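Home Topics Around the House Ask a Question Print This Page

Wooden Tables and How to Wipe Them

Look at a wooden kitchen table up close. You will see thin lines running along it. Those lines are called the grain. They were made while the tree was growing, and they run the same way the trunk or branch once stood.

Many big kitchen tables are made of more than one piece of wood. The pieces are glued together side by side until they make one wide slab. This kind of top is often called butcher block, after the heavy blocks that butchers used for cutting meat. If you put your nose near the edge of one you can often find the lines where two pieces meet. The color may change a little from one piece to the next.

Why wood and water don't get along

Wood is full of very small tubes. When the tree was alive, the tubes carried water up from the roots. The tree has been cut and dried, but the tubes are still there. If you leave a puddle on bare wood, some of the water goes into them.

Wet wood swells. When it dries, it shrinks again. If one part of a table gets wet over and over and the rest stays dry, the top can bend or crack. A bent board is said to be warped.

Most tables have something on them to slow the water down. It might be oil, wax or varnish. Oil soaks into the wood. Wax sits mostly on the surface and can be rubbed up to a soft shine. Varnish dries into a hard, clear coat. Even with a coat on top, a spill should be wiped up soon.

You can try this with a scrap of bare wood and a grown-up's permission. Put two drops of water on the scrap. Rub a little cooking oil into another part, wait a while, and put two drops there as well. On the bare part the drops spread out and make a dark spot. On the oiled part they stay up in little round beads for longer.

What is in a cloth or a sponge?

A cloth is made of threads that go over and under each other, or loop through each other. Between the threads are small gaps. Water moves into the gaps and stays there until you squeeze it out. Cotton is good at this. The cotton thread takes in water too, so a cotton cloth can hold a lot.

Some cleaning cloths are made of microfiber. The threads are plastic, and each one is split into strands much thinner than a hair. All those thin strands give dirt plenty of places to catch.

A sponge is full of holes. Kitchen sponges are usually made in factories, either from plastic or from wood fiber. There are also real sponges, which are animals that live in the sea, but you are not likely to find one by the sink.

Folding the cloth

A cloth works better folded than bunched up. Fold it in half and then in half again, and you have a flat pad that fits under your hand. When the outside gets dirty, open it and fold it another way so that a clean part faces out. Folded twice, one cloth gives you several clean sides before it needs rinsing.

How to wipe a table

1. Move the things that are in the way. Cups go to the sink or to the back of the table. Put the lids on containers before you lift them.

2. Check small pieces of paper before you throw them out. A sticky note might have a phone number or a shopping list on it. Ask first.

3. If there is a tablecloth or a big sheet of paper spread out, fold it toward the middle so the crumbs stay inside. Shake the cloth outdoors. Paper can go in the trash or the recycling.

4. Brush the dry crumbs into your hand. Wet crumbs turn to paste and get into the cracks.

5. Wet the cloth and squeeze it hard. It should be damp and should not drip.

6. Wipe along the grain, from one end to the other. Dirt that is sitting in the lines will come out more easily that way.

7. Do the edges last. They are easy to forget, and sticky hands touch them a lot.

8. Dry the table with a second cloth.

Sticky spots need more time. Lay the damp cloth on the spot, count slowly to 42, and then wipe. Jam and juice are mostly sugar, and sugar melts away into water if you give it a chance. The right word for that is dissolve. Don't scrape with a knife. It leaves marks in the wood.

Some sprays are too strong for wooden tables, and some are not safe for children to use. Plain water is enough for most messes, and a grown-up can add a drop of dish soap for greasy ones. 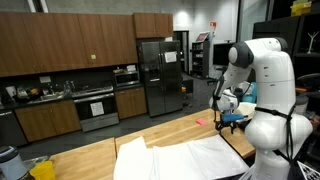

Should you wipe a wooden table with a soaking wet cloth?

A damp cloth is better. A soaking cloth leaves water behind, and the water can get into the wood and make it swell. Squeeze the cloth until no more drops fall, wipe, and then dry the table.

Looking after the cloth

Germs like damp places. A wet cloth left in a ball stays damp for a long time, and by the next day it may smell. The smell comes from the germs growing in it. Rinse the cloth in clean water, squeeze it, and hang it up flat so the air can reach both sides.

Cloths should go in the wash often. Sponges are harder to clean right through, so many families throw them out and start a new one. It helps to keep one cloth for the table and a different one for the floor. Some people choose two colors so they don't get mixed up.

Sticky notes

The glue on a sticky note is weaker than the glue on tape. It is made of tiny soft balls, and only some of them touch the table at once. That is why you can peel the note off and stick it down again. After a few turns the balls pick up dust and the note stops sticking. A note will not hold well on a wet table, so wait until the wood is dry.

Words to know

Grain: the lines in wood.
Warped: bent out of shape.
Varnish: a clear coat that dries hard.
Microfiber: cloth made of very thin plastic threads.
Dissolve: to mix into a liquid until you can't see it anymore.

Page last checked 12 September 2024

Contact Vidasetti | Copyright Vidasetti Children's Pages | Back to top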